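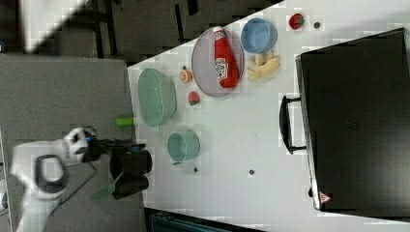 Section 2: Setting out the play-kitchen table

Read this section before you put anything on the table. The supplier leaflet that comes with the Pelwood kitchen set says the whole thing can be "ready in moments." I have set it out more times than I care to admit and have yet to see that happen. Allow 8 minutes the first time, and longer if the pieces went back in the tub without being sorted.

These instructions cover the white table, the toaster oven, the dishes and the toy food. They do not cover the shelf unit, which has its own section and its own problems.

2.1 Before you start

You will need the table, the toaster oven, a plate, the blue bowl, the green oval dish, the small teal cup, the ketchup bottle and the toy food. The leaflet lists the green dish as a "serving bowl." It has holes in it. Do not serve anything in it that pours.

Check the inventory card against what is in the tub. The card was last revised in October by Jeferson Barros, and it is more reliable than the printed contents list, which still shows pieces that were dropped from the set before we bought ours.

CAUTION: The toaster oven is a real appliance. It is used here as a prop, unplugged, with the cord tied back. It has a glass door and a warning sticker. Leave the sticker on. Somebody will tell you it spoils the look of the table. It does, a little.

2.2 Placing the oven

1. Clear and wipe the table. The leaflet recommends Poojary surface spray. A damp cloth does the same job, as far as I can tell, and doesn't leave a smell on the toy fruit.

2. Lift the oven with both hands under the body. Do not lift it by the door handle. The handle looks as if it was made for this and the hinge will tell you otherwise.

3. Put the oven at one end of the table, with the door facing in toward the rest of the pieces. Turned the other way, the door opens over the edge, and sooner or later a sleeve catches on it.

4. Leave a hand's width between the oven and the table edge. More is fine.

5. Open and close the door once. It should clear everything in front of it. If it knocks a piece over, move the piece, not the oven.

NOTE: Steretach anti-slip pads are sold as a fix for ovens that creep when the door is pulled. We tried a set. They left marks on the tabletop and the oven still moved. Opening the door slowly works better and costs less.

2.3 Placing the dishes

6. Put the large plate toward the back of the table, near the middle. The plate goes down before any food does. It is the widest of the dishes, and trying to fit it in last means shifting everything else.

7. Set the blue bowl beside the plate, on the oven side. Keep it upright and leave it empty for now.

8. Place the green dish at the opposite end from the oven. The direction it points makes no difference, whatever the leaflet's floor plan may suggest.

9. Add the teal cup toward the front. It is light and tips easily. On its side is an acceptable resting position and saves you from standing it up forty times in an afternoon.

2.4 Adding the bottle and the food

10. Lay the ketchup bottle on the plate, label up. The leaflet shows it standing. A standing bottle on a plate lasts until the first elbow, so lay it down and be done with it. Check that the cap is shut.

11. Put the banana just below the blue bowl. The peel flaps fold outward. They also pull off if they are tugged, so open them from the tip.

12. Place the orange near the green dish, on the side toward the plate.

13. Put one strawberry close to the orange and the other small red fruit up toward the back edge, past the blue bowl. The printed list has different names for these two in different places. Red and small is all you need to go on.

14. Stand back and look at the spacing. Every piece should be reachable without lifting another one out of the way.

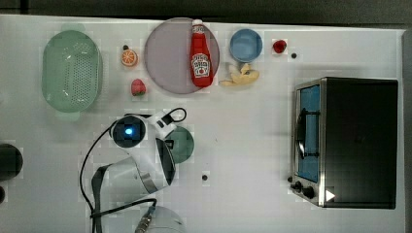

2.5 Checking the layout

Pull the oven door open again, all the way. Then reach for each piece in turn from the front of the table. If you have to lean over the oven to get to something, it is in the wrong place.

The small dark spots on the white surface are not placement marks. Do not line the dishes up with them. One earlier copy of this guide told people to, and the result was a plate hanging over the edge.

CAUTION: Toy food does not go in the oven. The leaflet calls the fruit "heat tolerant" and gives no temperature. I would treat that claim as decoration.

2.6 Common problems

The plate rocks.
Look underneath for grit or a stray piece of food first. If there is nothing there, turn the plate a little at a time until it settles.

A piece is missing.
Look inside the oven. Then look inside it again, toward the back. After that, check the tub and the floor. Replacements are ordered under part number 535, which gets you the full fruit assortment whether you want it or not. Eltel, who handle the orders, do not sell single strawberries. I have asked.

The fruit is sticky.
Wash it by hand in lukewarm water with a drop of dish soap and dry it with a towel. The leaflet says the top rack of a dishwasher is safe. We lost some color from a batch that way, so draw your own conclusions.

The oven door will not stay open.
On ours it never has. Hold it.

2.7 Packing away

15. Take the food off first and count it into the small tub against the inventory card.

16. Nest the blue bowl in the green dish, with the cup inside the bowl. The plate goes flat at the bottom of the large tub with the nested pieces on top.

17. Lay the bottle along the side of the tub. It will not fit upright with the lid on, although the lid will pretend to close.

18. Leave the oven on the table if the room is staying locked overnight. If it has to be moved, that is a job for 2 people, one on each end, with the door taped shut. Use painter's tape, and peel it off the same day.

Write any missing or damaged pieces on the back of the inventory card, with your initials. Section 3 covers the shelf unit.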